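8/11/23
Rimantas Priedītis

4. The small meeting room

4.1 Why this room got its own section

The first three rooms in the study were big ones and mostly behaved the way the literature says big rooms behave. The small meeting room on the Krūmiņa side of the building did not. It was the least booked room in the calendar and the most occupied one on the door log, which made no sense to us until we sat in it. So this section is longer than the others and less tidy. Apologies to the reader who wants the summary table only, it is at the end of Section 6.

Short version of the finding. People were using the room as a spare desk. Not for meetings. They came in alone, stayed a while, left without booking. The table was wide enough to spread out on, the chair was good, the light was good in the morning. Everything the room had been fitted out for (calls, small group reviews) was happening elsewhere, mostly in the kitchen.

4.2 Method, as applied here

Same as Section 2 with three changes. First, the door log was read at the hour instead of the half hour, as the sensor from Daltent dropped entries when two people went through close together and we could not fully repair the half-hour file. Second, interviews were done standing in the corridor, just outside, so as not to occupy the room ourselves. Third, the comfort questionnaire (the Oko short form, 12 items) was handed out on paper. We had meant to use the tablet version. It would not load on the guest network.

We got 87 completed forms. A few people filled in more than one on different days, which the protocol allows. Forms with fewer than half the items answered were dropped before coding and are not in the 87.

Light readings were taken at table height at two positions, the window end and the wall end. Readings in the morning, again after lunch, again before people went home. Blinds, where people had moved them, were left as found. We did not ask anyone to change anything. In one or two cases somebody changed something anyway when they saw the meter, and those readings are marked in the log and left out.

Sound was not measured. It should of been. Several of the comments in 4.5 are about sound and we have nothing to set beside them except the comments.

4.3 Furniture

The table first. It came with the room when the tenancy started and predates the rest of the fit-out. Respondents liked it, more than we expected. Of all the items on the form, "the work surface suits what I do here" scored highest, above the chair and well above the screen. In interviews the word that came up was "solid". One person said it was the only table in the building that did not wobble when she typed. We checked the others. She was close to right.

The complaint about the table was glare, and only from the window end. At the wall end, nothing. The morning reading at the window end went to 2000 lux on the clearest day. At the wall end at the same hour, 370. That is a very large spread for one table and it lines up with where people chose to sit. Nearly every solo user in the interviews named the wall end as their place. They also said they liked the daylight. Both things are true, they liked having it and did not like sitting in it.

Seating. The headrest model from Zallness had been bought for long calls. Solo users found it and kept it. When there were meetings in the room (few) the headrest chair was taken first, every time we asked. Comments on the mesh back were positive in warm weather and mixed in October, when two people said it was cold on the shoulders. The armrests drew more comment than anything else on the chair. Too high to go under the table edge, so the chair sits further back than people want, so they lean. This is a known problem with fixed-height arms and was flagged in the earlier pilot. Nothing was done about it then.

Storage. There is none to speak of. Bags go on the floor. Four of the interviewees brought this up without being asked and we had no item for it on the form, which is a gap in the form more than in the room.

4.4 Light and ceiling

The ceiling in this room is older than the partitions and was kept. White, divided by recessed beams. The building manager wanted a dropped ceiling for the cabling and was talked out of it, and we think this was the right call on comfort grounds, though it made the electrics harder. Rated ceiling height (perceived, not measured) was the second best score after the table. People said the room felt taller than it is.

The artificial light comes from a long rectangular fitting overhead, Figure 4. It was on at almost every visit, including bright mornings. Asked about this, most people said they had not noticed whether it was on or off. The switch is outside the door, behind where the door opens to, and you do not walk past it once you are in. We suspect that is the whole explanation. A motion switch was costed and not bought.

The window surround has deep stepped moldings, also kept from before. No functional effect that we could find, but it got a lot of warm comments in the free text box. "Makes it feel like a room in a house." "Nice to look at on a call." The planting outside helps too. Several people mentioned the green. It also takes the edge off the low sun later in the day, and the before-home readings at the window end are much lower than the morning ones, though we can not seperate the leaves from the time of day with the data we have.

The back wall is plain white. This had been meant as a background for video calls and for that it does work, callers on the other end said so in the pilot. For people sitting in the room it scored poorly. "Blank" was the usual word. A pinboard was suggested in five interviews, a picture in two. We pass this on without a recommendation, the call background was a stated aim of the fit-out and a pinboard would undo it.
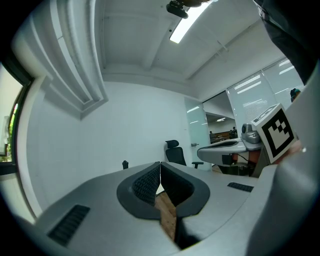
Figure 4. Small meeting room, toward the back wall. Ceiling light on, daylight from the window at left, headrest chair behind the table.

4.5 What people said

Free text was coded twice, by the same coder, a week apart. Agreement was fine. Not a substitute for a second coder and we know it.

The biggest group of comments was about being left alone. The room has a door that closes and the glass in it is frosted. People who sat in the open area all day came in to finish something, usually writing, usually short. They did not book as they did not think of it as a meeting. Several said they felt a bit guilty. One said he kept a notebook open next to the laptop so that it would look like he was waiting for somebody.

Second group, sound. The room is quiet toward the corridor and loud inside. Hard table, hard wall, high ceiling. On calls this is bad. With two people talking it is tolerable, with four it is tiring, and that on its own may be why the groups went to the kitchen. The kitchen is noisier by any measure but the noise is softer, if that makes sense. Respondents had trouble putting it into words and so do we.

Third group, the screen. Nobody liked the screen. The cable is too short for the wall end, where people sit. A longer cable was ordered during the study and had not arrived when we closed the log.

A smaller group of comments concerned temperature. Morning fine, after lunch warm, window opened, corridor door then slams. This was in the notes for the larger rooms also (see 3.3) and seems to be a building matter.

4.6 Reading the two logs together

The booking calendar and the door log disagree in this room more than in any other. Our first thought was a sensor fault, see the Daltent problem above. We went back through the hourly file by hand against our own visit notes and the door log holds up. The calendar is what is wrong, or rather it is right about bookings and bookings are not the use.

This matters for the wider argument. A facilities team reading the calendar alone would close the room, and closing it was on the list before we started. On the door log it is worth keeping and probaby worth having a second one like it. The cost side is in Section 6.

Caution on all of this. One building, one small room, one season and a bit. The interviewees were whoever came out of the door while we were stood there, which leans toward short stays. The long stayers we mostly missed. We tried on two afternoons to wait them out and gave up first.

4.7 Changes proposed for the room

Swap the fixed arms for adjustable ones, or a chair without. Keep the table where it is. Blind at the window end that can be set from a seated position. Light switch moved inside the door. Something soft on the side wall for the sound, leaving the back wall clear for calls. Hooks for bags. Longer screen cable, already ordered.

On the booking question we propose leaving mornings unbookable for a trial period and marking the room as open for solo work in those hours. The tenant has agreed to this in principle. No start date yet. If it goes ahead the same form will be used again, with a storage item added and the sound items split into two, one for calls and one for people in the room.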